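Community Help - Teaching and Demonstration

Two-handed demonstrations with hand-held grippers: operators pass the plate differently every time

Posted by Macarena Salcedo, 3rd October

Our department is preparing a set of demonstrations for a two-arm station. The operators do not use the arms themselves at this stage. They hold a pair of hand-held grippers, one in each hand, and carry out the task on a bench, and the recordings are later used to train the policy that runs on the arms.

The task is short. A flat metal plate with a large round hole is held by both grippers on its edge, turned, and set down in a plastic bin at the left side of the board. We have collected 824 demonstrations to date from two operators. Both were given the same written instructions, and both complete the task without difficulty. When the recordings are compared, however, they differ considerably. One operator closes the right gripper first and lets the left follow. The other closes both at nearly the same moment and then tilts the plate before moving. The policy trained on the combined set hesitates at exactly this point. The arms approach, stop a short distance from the plate, and in many trials never close.

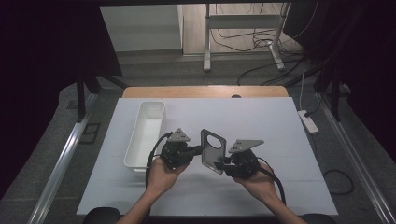 We would be grateful for guidance on the following. Should the instructions fix the order in which the grippers close, or is variation of this kind desirable? Is it acceptable to keep both operators' recordings in one set? And would it be preferable to abandon the hand-held grippers and record by remote control, using the Jisden station in the adjoining laboratory? Our supervisor at Nornholm has asked for a recommendation before further recording time is booked.

Please note that the grippers are cabled, and that the cables restrict how far the wrists can be turned. One operator has mentioned this more than once.

3 answers

Inmaculada Aranda

Your description is consistent with two different strategies being averaged. When the plate is in the same position and the recordings show two different actions, some training methods will produce a movement between the two, and that movement may belong to neither operator. Hesitation just before contact is a common sign of it.

I would recommend the following, in this order.

Train on each operator separately before changing anything else. Use equal numbers of demonstrations for each. If both policies close on the plate reliably and the combined one does not, the cause is the mixture. If neither does, the difficulty lies elsewhere, and I would look first at the time alignment between the left and right recordings. A small offset between the two hands matters a great deal when one object is held by both.

Then fix the order of closing in writing. Variation is useful in the starting position of the plate, its angle and the position of the bin. It is much less useful in the choice of strategy, at least while the set is small. Our own instruction sheet at Flivance states which hand closes first, how long to pause before lifting, and at what point the plate may be turned. The pause is brief but it must be visible in the recording. Operators tend to shorten it as they become practiced, so we review recordings from the end of each session as well as the beginning.

Regarding the two existing groups, I would not discard either. Keep them labeled by operator. If your training method accepts an additional input, the label can be supplied to it. We did this in July with a set of 2,006 demonstrations and were able to retain nearly all of it.

On remote control, I would advise against changing at this point. With hand-held grippers the operator feels the plate directly - when one hand pulls against the other, the correction is immediate. On most remote stations that sensation is weak or missing, and two-handed holding is where its absence is felt most. Remote control has one clear advantage, namely that every recorded movement is one the arms have already performed. With hand-held tools you must check this afterward. Please replay a sample of your recordings on the arms, without the plate and at reduced speed, and note any that reach a joint limit.

Kacper Laskowska

Use remote control. We had the same trouble and it went away when we changed over. The Bravo controllers are fine for this.

Hường Hoàng

I agree with the first answer on labeling and on the written order. I should like to add a remark on the cables, as the question mentions them only in passing.

If a cable pulls on the wrist, the operator will find a way around it, and that way will be recorded as part of the task. The arms have no such cable and will nevertheless repeat the detour. It is possible that your second operator tilts the plate early for this reason. I would ask before assuming that it is a matter of habit. In our laboratory we carry each cable back along the forearm and secure it with a soft strap near the elbow, leaving enough slack for a full turn of the wrist. Recordings made before and after the change should be marked accordingly.

I would also suggest 8 practice runs at the start of each session, which are not saved. The first few attempts of the day are usually slower than the rest, and the grip tends to settle after that.

Comment from Macarena Salcedo

Thank you for these replies. I asked the operator concerned, and she confirms that the left cable catches her hand when the plate is kept upright, so she tilts it early. The separate training runs have been scheduled, and Araceli Herrero is revising the instruction sheet so that the right gripper closes first. The existing recordings will be kept and labeled. We shall remain with the hand-held grippers until the replay check has been completed.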